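Untangling Cables with Two Arms: Final Project Report
Group: Kiri Rakena, Ximena Nava, Ásdís Ladefoged
Submitted 27/07/2020

1. What we set out to do

Our proposal promised a planner that would let two arms sort cables and wires into bins "without human help". The proposal was written before any of us had tried to model a cable. What we have now is Parwood, a planning and coordination layer that decides which arm goes where, keeps the two from hitting each other, and knows when to give up. It is quite good at giving up.

Fixed-camera view first, then one of the wrist views. Parwood reads both kinds.
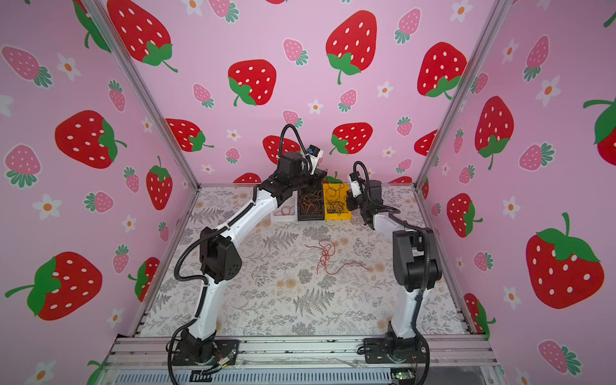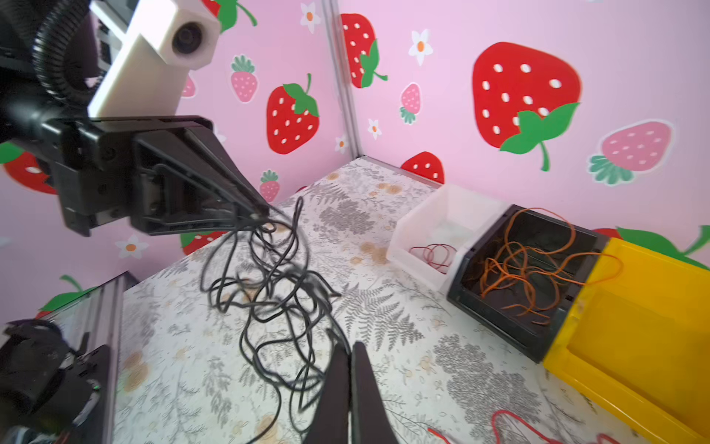
Jytte Mikkelsen, reading our draft, wrote in the margin that a planner which treats every cable as a blob isn't really planning for cables, and asked what the software would do if the two arms picked different ends of the same one. We had been hoping to leave that to section 4. It is now section 2.

2. Two arms, one cable

Parwood splits the fixed camera image into regions by colour and calls each region a blob. Every blob gets a list of possible grasp points, scored by how far they stick out from the rest. In the first version each arm simply took the best point it could reach. If both points were on the same cable, the arms would pull against each other until the force limit tripped, and the log would cheerfully record two successful grasps.

The fix is a lock. Before an arm moves, it claims the whole blob, and the other arm has to find something else or wait. A handover is the one case where both arms may hold the same claim, and then one is the giver and has to keep still. Kiri wrote this in an afternoon. Removing the deadlock she had put in took us until the end of term.

Jytte's objection still stands in one respect. Two cables of the same colour lying across each other are a single blob as far as Parwood is concerned, so the second arm waits politely for a cable it could have had.

3. Perception

The fixed camera picks the target and the wrist cameras correct the last bit of the approach. Our colour thresholds were tuned by hand, which was a poor decision in an enclosure papered with strawberries. An early build ranked a large strawberry on the back wall as the best red wire in the workspace and asked the planner for a path to it. The planner, to its credit, refused.

We now mask everything behind the plane of the table. The wrist cameras move, so their mask has to be worked out again from the joint angles for each image. Ximena's calibration script does this. If it isn't run after a camera has been bumped, the mask slides and the fruit comes back.

4. Testing

We ran 552 planning requests through the final build. Parwood returned a collision-free plan for 404 of them. Most of the rest were timeouts, where the planner kept sampling wrist angles near a bin wall until its limit of 3 seconds ran out. Raising the limit helped a little and made watching it unbearable.

A plan is not a sorted cable. We didn't score the physical outcome in a consistent way, and we'd be marked down for pretending otherwise. The logger was supposed to save a result with every run, but it saved the word "done", which it also saved after an emergency stop.

5. What we would change

The blob model should go. A chain of points along each cable would let the planner tell ends from middles, and would answer Jytte properly. Ásdís has a branch that traces a single cable well on a plain background and gets lost on the fern print.

We would also write the logger first. Parwood is 3,420 lines at present, and the part that records results is the shortest file in it.

The code, the calibration script and the list of known faults are in the course repository. The list of known faults is up to date.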